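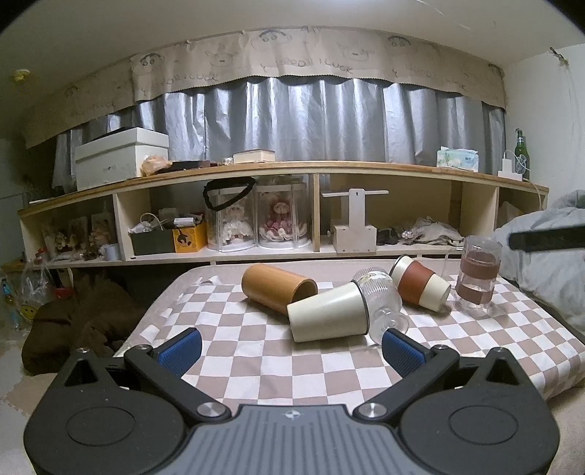
Five drinking vessels on a checkered cloth.

Notes for Week 5: Does the Glass Change the Drink?
Consumer Claims and Evidence, instructor Arnulfo Marulanda

Read these before class. They cover the first half of the unit. The second half, on bottled water, has its own packet.

1. The claim, and why it is slippery

People who sell glassware will tell you that the shape of a glass changes how a drink tastes. People who write about wine and beer will tell you the same thing, often in the same words. By the time it reaches a dinner table it has become plain fact, and somebody is apologizing for pouring red wine into a tumbler.

Before asking if the claim is true, ask what it says. I can find at least four claims packed into it:

a. The shape of the vessel changes what vapor collects above the liquid.
b. The drinker can smell that difference.
c. The drinker enjoys one more than the other.
d. There is a correct shape for each drink, and you should buy it.

The first is chemistry and can be measured. The second is about noses and needs a blind test. The third is about liking and needs a lot of people. The fourth is a sales pitch. Watch how often a writer offers evidence for (a) and then talks as if (d) has been settled. I would mark that down in a student paper and I see no reason to go easier on a magazine.

2. What is reasonable to believe

Claim (a) is in decent shape. Alcohol and aroma compounds evaporate, and a bowl that narrows toward the rim holds vapor differently from one that flares out. Swirling increases the surface the liquid exposes. None of this is strange.

Temperature matters too. A thin-walled glass with a stem keeps a warm hand away from a cold drink. Put chilled white wine in a squat glass, hold it for the length of a long toast, and it will warm up. You can check this at home with a kitchen thermometer.

Claim (b) is where I start to slow down. Smelling a difference when you know which glass you are holding is one thing. You can feel the weight, the rim and the stem. To test it fairly you have to hide all of that, and hiding a glass from the person drinking out of it is hard. Some researchers have used blindfolds and had an assistant hold the glass under the nose. Fine, but that is no longer how anyone drinks, so we have traded one problem for another.

3. The Lindsay exercise

We call it that after Lindsay Hall, where the course first ran it. You will work in threes: one drinker, one server, one recorder. The drink is apple juice at room temperature. Please do not substitute anything more interesting.

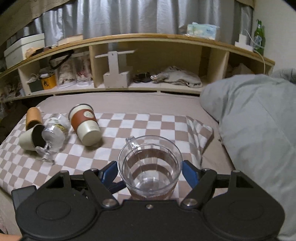
Photo: course files

Round one is sighted. The drinker takes a sip from each vessel and rates sweetness, smell and overall liking from 1 to 9. Round two is blindfolded, and the server brings each vessel to the drinker's mouth. Round three is blindfolded with a straw.

Write your prediction down before round one and fold the paper over. Students always want to skip this, and then they remember having predicted whatever happened.

The server should pick the order by drawing slips. Do not go from the smallest vessel to the largest, or from the plain one to the fancy one. Rinse with plain water between sips. The recorder does not comment, nod, or make a face.

If ratings spread out in round one and bunch together in round three, you have learned something about seeing and handling. You have not shown that shape does nothing. A straw changes how the liquid lands on the tongue and cuts down on what the nose gets before the sip -- it is a blunt tool, and your write-up should say so.

4. Reading a bad study

The handout on the course page has two made-for-class reports, Rorach and Millex. Each is written in the style of a company white paper.

Rorach has 946 tasters, a number that sounds very solid until you reach the method section. Every taster used the same two glasses in the same order, and the second was always the new one. People were then asked whether they "noticed an improvement." Think about what that question assumes. A large sample does not repair a leading question. It only gives you a very exact answer to the wrong thing.

Millex is bigger still, 2,366 responses, and worse. The responses came in on cards packed in the box with the glasses. Who mails back a card about glasses? People who liked them enough to look for a stamp, and a few who were furious. Everyone in the middle is missing.

For each report, write one paragraph on what the authors could fairly have said. Be strict, but do not sneer. Grading will take off for sneering, which is easy and teaches you nothing.

5. The tongue map again

Some of you were taught in grade school that sweet is tasted at the tip of the tongue and bitter at the back. Older glassware copy leans hard on this: the rim "delivers" the wine to the right spot. All the regions of the tongue that carry taste buds can pick up all the basic tastes, with small differences in sensitivity. If a source still prints the map, lower your trust in the rest of the page.

6. What I think, for what it is worth

Shape probably does a little. Expectation probably does more. A nice glass can make an evening nicer, and I own several. I just don't think a pleasant object needs a theory of vapor to excuse its price, and I get wary when one is supplied with the receipt.

You are free to disagree in the write-up if you bring data. "My uncle can tell" is not data, though I would gladly test your uncle.

7. For next time

Bring your folded prediction and the full rating sheet, including any round that went badly. Do not clean up the numbers. Read the Dollis chapter on price and liking, and skip the appendix. Rating sheets are due at 3 p.m. and late ones lose a point.

12 shares | 4 comments

Related notes
Week 4: Survey Questions That Answer Themselves
Week 6: Bottled Water and the Word "Pure"
Week 7: Price Tags and Pain Relief
How to Write Up a Result You Did Not Want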